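Descaling a kettle with citric acid

The kettle is a Tuvstead, 1.7 liters, concealed element, bought used. Our tap water is hard enough that the floor of it goes white in a month and flakes by the second.

Vinegar works but the smell stays in the lid seal. I switched to citric acid powder from Bruvon, 40 grams to a full kettle. Heat to a boil, switch off, leave it until the fizzing stops. Pour, rinse, boil fresh water once and discard.

Serving spoons with gold bowls and green handles get washed by hand at our place and stay out of the acid. I have no idea what the finish is and don't plan to test it.
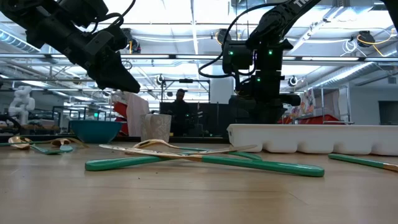 What went wrong the second time

I used 43 grams and kept the water boiling. Prolonged boiling can leave calcium citrate behind, a dull film that is harder to shift than the scale was. A cooler soak overnight took most of it off. The patch around the spout filter is still there in February.
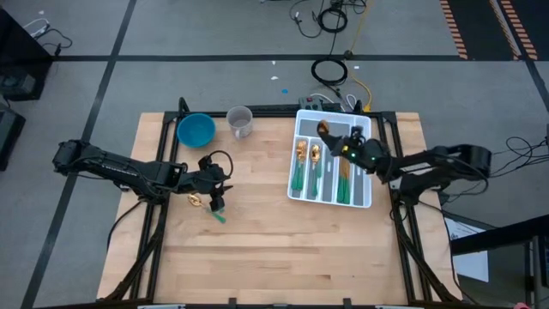
Iker Escobar
Writer and site owner

Sohail Jatoi wrote to ask about his Sirko coffee maker. Check the manual first. Some makers rule out citric acid where there are aluminum parts in the water path.

Next post: the lid hinge.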